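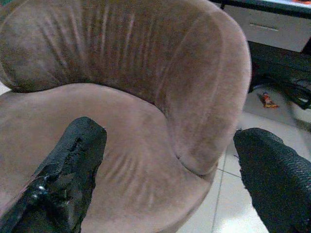

# Drikton Major: demonstração em ambiente real

O Drikton Major é um manipulador móvel com garra de dois dedos, pensado para trabalho em interiores mobilados: escritórios, salas de espera, quartos de hotel. Esta página reúne o que precisa de saber antes de marcar uma demonstração, no nosso espaço de Udport ou nas suas instalações.

## O que se vê na visita

A sessão dura 2 horas. O operador conduz o Major entre móveis comuns, incluindo uma poltrona estofada de encosto curvo, sobre chão de mosaico cerâmico branco. O programa base é este:

- aproximação ao assento, com a garra aberta
- recolha de almofadas, mantas e roupa
- passagem de objetos para a mão de uma pessoa
- teleoperação pelo visitante, com limite de força ativo

Pode trazer objetos seus, desde que não pesem mais de 854 gramas. Vidro e líquidos só com aviso prévio.

## Garra e revestimentos

Os dedos são pretos e recebem revestimentos substituíveis. O de superfície granulada é o indicado para tecidos. A espuma agarra bem peças irregulares, mas gasta-se e rasga com o uso. A inspeção faz-se a cada 2,000 ciclos e a troca leva poucos minutos, sem ferramentas especiais. Os revestimentos vendem-se ao par ou à unidade.

## Demonstração nas suas instalações

Precisamos de uma tomada normal, de piso nivelado e de uma pessoa que conheça o espaço. Convém recolher os cabos soltos antes da chegada da equipa. Tapetes de pelo alto ficam fora do percurso.

A deslocação é gratuita na zona de Udport. Fora dela, o valor é descontado na encomenda.

## Marcações

Os pedidos são tratados pela Brenurstead, distribuidora do Major. Indique o tipo de espaço, os objetos a manipular e o número de visitantes. As vagas de novembro já podem ser reservadas.

Página atualizada em 9 de agosto de 2024.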